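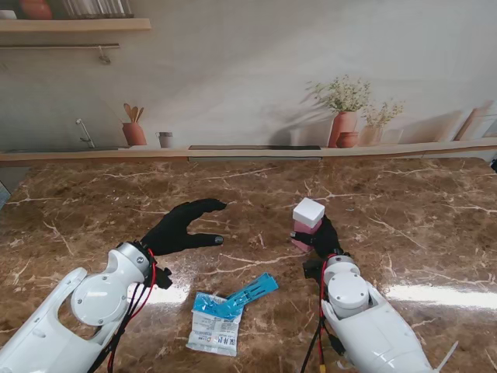 Brown marble is a wonderful colour for a countertop if you never want to see a crumb again. Cream veining hides flour, toast dust and most of a spilled sugar bowl. Your forearm will find them later, usually in a good sweater.

So, stop looking and start feeling. Run a dry palm over the whole counter before you wipe. Anything gritty gets brushed into your hand first, or you'll be grinding it around under a wet cloth and wondering where the shine went.

For the wash, one drop of dish soap in 500 mL of warm water. No vinegar, no lemon, whatever your aunt says -- acid dulls marble, and she won't be paying the polisher. Mine in Pickering quoted $594.
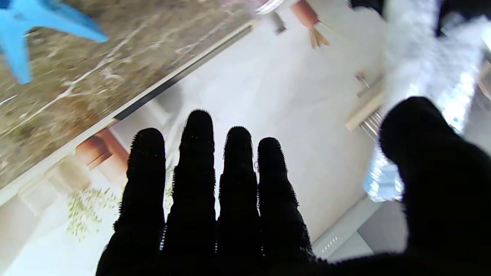 Then there's the groove in the trim, where crumbs go to retire. A cloth just packs them down. Use an old toothbrush, dry, and work toward one end, with the vacuum hose waiting there like a goalie. Marcelle Delaunay swears by a wooden skewer wrapped in a rag, and her grooves are cleaner than mine, so fine.

Buff with a second towel. Glossy stone shows every streak once the lights are on, and company always arrives after dark.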